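手持夹爪采集:柔性织物场景检查表(附批注)
项目:Skivden 家庭织物折叠
适用:入户采集前、采集中、回传前
批注人:Ryan Greenwood(RG)、Giuliana Castaño(GC)

一、先说结果,再说检查

11月这一轮跑完,Skivden 子集一共 793 条片段,其中 400 条进了训练。用它训出来的策略在测试床上第一次能稳稳捏住裤子的下沿再往上翻,我们几个人围着看了好几遍回放,真的很高兴!同一套网络、同一组超参,换掉的只有数据,所以这份表值得大家多花几分钟认真勾。

二、夹爪本体

1.1 指垫蓝色纹面无脱胶、无起边 [合格]
1.2 指架螺丝无松动,逐颗用手拧过 [合格]
1.3 空夹开合 30 次,无卡滞、无异响 [合格]
RG:第 19 次附近听到一声轻响,重做一轮没再出现,先记合格,下次留意。
1.4 指架镂空处无线头、绒毛缠绕 [整改后合格]
GC:长绒毯子太能掉毛了,每换一件织物清一次,用软毛刷,别用嘴吹。
1.5 镜头擦净,鱼眼边缘无指印 [合格]

三、床面与周边

2.1 尖锐物、热源、易碎品移出夹爪活动范围 [合格]
2.2 采集员脚边无绊脚物,线缆不横过走道 [合格]
2.3 背景保持住户原样,不为拍摄整理 [合格]
RG:这条是 Sondico 那篇方法笔记里我最喜欢的一点。床上有枕头、有袋子、有花毯子,都留着。背景乱一点,策略反而不会死记床单的颜色。
2.4 目标织物与底层织物在颜色或纹理上可区分 [合格]
GC:蓝灰色布料配米色印叶毯子,分割模型几乎不出错。最难的是绒面,毯子边一卷起来就容易跟着目标一起被夹进去。
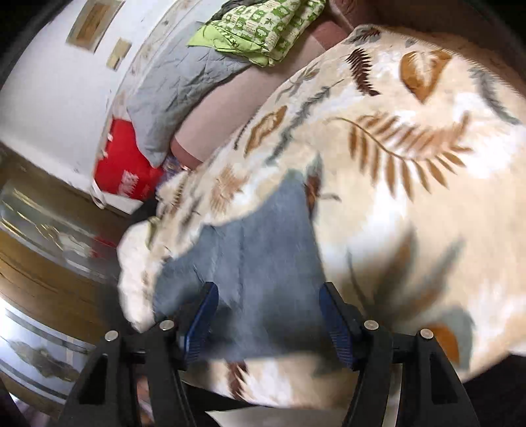
图1 两侧指垫抵住蓝灰色布料,右侧与米色毯子重叠

2.5 夹取点附近若有两层织物重叠,标注时必须打“多层”标签 [整改后合格]
RG:上一版漏标很多。补标之后,误夹底层的情况明显变少,这是本轮最让人兴奋的发现,成本又低,只是多点一下鼠标。

四、采集动作

3.1 接近速度均匀,不追布、不戳布 [合格]
3.2 夹住后停顿 2 秒再提起 [部分合格]
GC:大家一熟练就忘了停。停顿段是状态估计的锚点,Poojary 标注工具靠它自动切分,少了它就得人工切,请一定停够。
3.3 手指不进入两指垫之间 [合格]
3.4 采集员手腕无疼痛、麻木,每组结束后放下夹爪休息 [合格]
RG:夹爪看着不重,举久了前臂很酸。请不要硬撑,累了的片段轨迹发抖,我们最后也用不上。
3.5 裤类:优先夹下沿厚褶,避开口袋缝线 [合格]
GC:灯芯绒特别好用!条纹方向等于免费送了一个朝向标记,背面朝上时贴袋的尖角又多给一个参照。我在 3.5 下面加了备选夹点:下沿左、下沿中、裤腰角。裤腰角的成功率目前最低,欢迎多采。
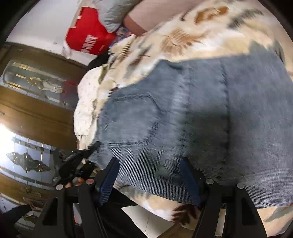 本页最后修改:11月,16:40,修改人 Giuliana Castaño

3.6 强光从侧面进入时,检查曝光是否锁定 [整改后合格]
GC:玻璃门那一侧容易过曝,织物高光处的褶皱会糊成一片。锁曝光以后再开始,不要边采边调。
3.7 线带不搭在目标织物上 [合格]
3.8 同一件织物至少换三种初始摆放:平铺、半折、揉皱 [合格]
RG:揉皱组的数据最值钱。只用平铺组训练的对照模型,一遇到团起来的裤子就犹豫,夹爪悬在上面晃。混入揉皱组之后它会直接去找褶边,看着真过瘾。 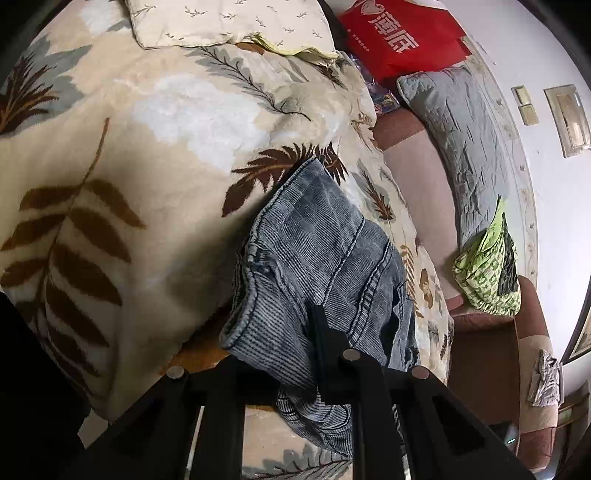
图2 揉皱摆放,蓝灰色裤子,可见条纹、缝线与左侧卷边

五、回传前

4.1 片段首尾完整,无黑帧 [合格]
4.2 画面中的人脸、证件、信件已遮挡 [合格]
GC:墙上的相框也要逐段看一遍,有人像就遮。包装袋和购物袋上的商标不用遮。
4.3 片段命名与 Desness 服务器目录一致 [不合格]
RG:有一批把“半折”写成了“对折”,脚本读不到。我已经改了目录映射,请下一轮统一写“半折”。
4.4 “多层”标签抽查一遍 [合格]
4.5 夹爪清洁后装箱,指垫朝内,不受压 [合格]

六、待办

更换备用指垫一副,RG。
3.2 的停顿提示音写进采集程序,GC。音量要能调,住户家里可能有人在休息。
下一轮加毛巾和针织衫。针织衫弹性大,1.3 的空夹检查之外再加一项带料开合,写法还没定,有想法直接批在 1.3 下面。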